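Forum > Grippers and end effectors > Handheld

Round pads or flat fingers for clothes? Handheld gripper, thick knits slipping

posted by tustuvberg_tom

Hi all, hoping somebody has been down this road. I'm comparing two sets of fingers on a handheld gripper, for recording clothes handling (picking up, folding, putting down again). Set A is the round black pads with the shallow recess in the face. Set B is long flat fingers with a thin silicone skin, from Starkau. Same body, same linkage, same wrist camera looking over the top of the jaws.

Flat fingers are lovely on thin stuff. Shirts, pillow cases, polka dot cotton, no bother. Soon as I go to a jumper they pinch one rib of the knit and then it slides out halfway through the lift. Round pads are the other way about – great on knits, useless at getting the edge of a sheet off the mat unless there's a fold sticking up already.

Did 417 lifts with the round pads and 681 with the flat ones before I got fed up. Not a fair test as I kept swapping garments about. Didn't write down which way up they were either. 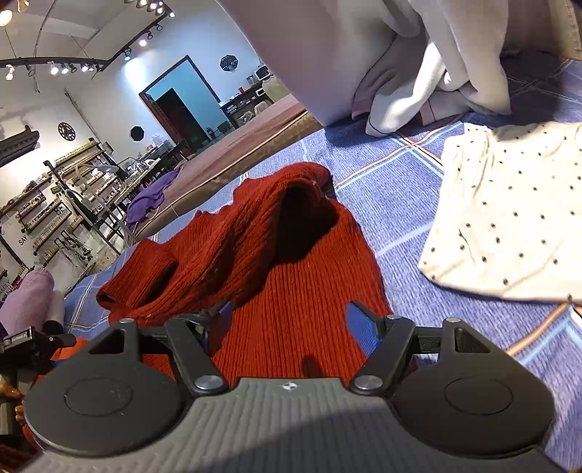 Other thing bothering me is the view. With a big jumper in the jaws the camera sees wool and not much else, and the tracking gets a bit wobbly when I swing round towards the mattress. Comes back when I put the thing down. Could be the fabric filling the picture, could be the plain sheets, dont know. I've tried holding it further out but my wrist gives up after an hour.

So:
which pads would you stick with if you could only keep one set?
and is it worth moving to a wider lens, or is that going to make the folds too small to see?

Budget is not huge. Swapping fingers takes me four screws and a lot of swearing so I'd rather not do it between every garment.

kaczo_bench

Keep the round ones.

Long version. We had the same split on our bench, a Kaczorowski arm with a parallel jaw, and in the end it was the contact patch that mattered for knits. A flat finger has a long thin line of contact if the jaws are even slightly out of parallel, and with a linkage they usually are a bit once there's thick cloth in there. Check this first: close on a sheet of paper, then tug it from each side. If one side comes out easy your fingers are toed in or out and your flat finger numbers mean very little.

For the recess – depends what's in it. Ours were bare plastic and we glued a disc of bike inner tube in each, cut a hair proud of the rim. Lifts on heavy jumpers got a lot better. Rough it up with sandpaper first or the glue lets go. Don't use the foam tape sort, it picks up fluff and goes shiny within a day.

Sheets: don't go for the edge. Come straight down with the jaws half open, press a little, close. The cloth bunches up between the pads and you've made your own fold. Takes a bit of practice to do it the same way every time, and if more than one person is recording then agree on how hard to press, otherwise you get two very different looking sets of lifts. We had to bin a week of ours over that.

Closing speed matters as well. Slow on knits. If you snap it shut the cloth squirts forward out of the pads.

On redoing the test, I'd pick 4 garments and stick to them. One thick knit, one thin cotton, one sheet, one small thing like a sock. Same number of goes each, same starting heap as near as you can manage it, and swap fingers only once. Write down drops and also regrips, as regrips are where the flat ones lost for us.

mimovuser708

get the Mimov soft fingers, had mine since October and never looked back. they do everything. bit pricey

lensgrinder

Can only speak to the camera half.

Wider lens, yes, if yours isn't very wide already. What saves tracking when there's a big lump of cloth in front is the stuff round the outside of the picture, so shelves, lights on the ceiling, door frames, anything with corners that stays put. If the outer ring of the image still has that in it you'll mostly be alright. If you tilt the camera down to see the pads better you lose the lot, and I suspect that's half of what goes wrong for people doing clothes.

Folds do come out smaller, yes. I went wide and put the resolution up a notch to make up for it, files got bigger, lived with it.

Things to try before spending anything:
– lock the exposure. Bright lights overhead plus a dark jumper coming up close makes auto exposure pump up and down, and tracking hates that
– shorter shutter if you've the light for it
– a patterned mat under the clothes helps, plain one is worse
– start each recording with nothing in the jaws and a slow look round the room, couple of seconds, then pick up

Last one made the biggest differnce for me. Costs nothing.

Also plot where it goes wobbly against how far open the jaws are. If it only happens with the big garments you've got your answer. If it happens on socks too then it's probably your swing being too quick and the lens won't fix it.

tustuvberg_tom

Thanks both (and mimov, but no, too dear). Paper test done just now, left side slides out with hardly any pull, so it's toed out a fair bit and the flat fingers never had a chance. Will shim it, find an inner tube and run the four garments again. Exposure was on auto as well. Of course it was. Will post numbers when I've got some.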